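Über uns — Drucken — Per E-Mail senden

Wer wir sind und warum bei uns ständig aufgeräumt wird

Hallo, ich bin Kyriaki, und ich habe Skullon gegründet, weil ich nicht gern abwasche. So einfach ist das. Wir sind eine kleine Firma mit einer viel zu vollen Werkstatt und beschäftigen uns den ganzen Tag mit der Frage, ob Maschinen uns die lästigen Handgriffe in Küche und Werkstatt schon abnehmen können.
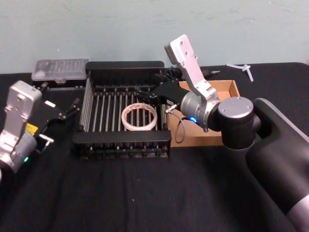 Die kurze Antwort lautet: ein bisschen! Die lange Antwort ist unser Beruf. Eine Spülmaschine ausräumen, eine Schublade sortieren, Kleinteile vom Arbeitstisch in die richtige Schale legen — das macht jedes Schulkind nebenher (gut, meine Tochter nur nach Aufforderung). Ein Roboter braucht dafür Übung, Geduld und jemanden, der ihm das Ganze sehr oft vormacht. Für unser Projekt Hapeta haben wir 3.000 Durchgänge mit ganz normalem Kram aufgenommen, und 900 davon drehten sich nur ums Greifen und Ablegen von Klebebandrollen. Fragt mich bitte nicht, wie viel Klebeband ich im Schlaf gesehen habe.

Angefangen haben wir mit einem einzelnen Arm. Der kam schnell an seine Grenzen, sobald etwas festgehalten und gleichzeitig bewegt werden musste, also arbeiten wir inzwischen mit zweien. Glänzende und durchsichtige Sachen ärgern uns bis heute, Gitter und Drahtkörbe auch. Bei Stoff wird es ganz wild, da sage ich lieber noch gar nichts.

Was wir machen: Unter dem Namen Urkar beraten wir Betriebe, die wissen wollen, welche Arbeitsschritte sich heute automatisieren lassen. Manchmal heißt das Ergebnis »noch nicht«, und das schreiben wir dann auch so in den Bericht. Mit unserem Partner Drostasard testen wir außerdem Sortieraufgaben, wie sie in kleinen Werkstätten nach Feierabend liegen bleiben. Eine Testreihe hat dort 20 Aufgaben, die Hälfte davon haben sich die Leute aus der Montage gewünscht!

Und der Haushalt? Ich glaube fest daran, nur eben nicht für nächste Woche. Wer mir heute einen Roboter verkaufen will, der die ganze Küche macht, darf gern vorbeikommen und es in unserer Teeküche vorführen. Das Geschirr steht bereit.

Ab Oktober öffnen wir die Werkstatt wieder für Besuchsgruppen. Schreibt uns vorher kurz, was euch interessiert, und bringt gern einen Gegenstand mit, an dem wir uns die Zähne ausbeißen können.

Kyriaki Sfakianakis
Skullon

Seite drucken | Seite per E-Mail empfehlen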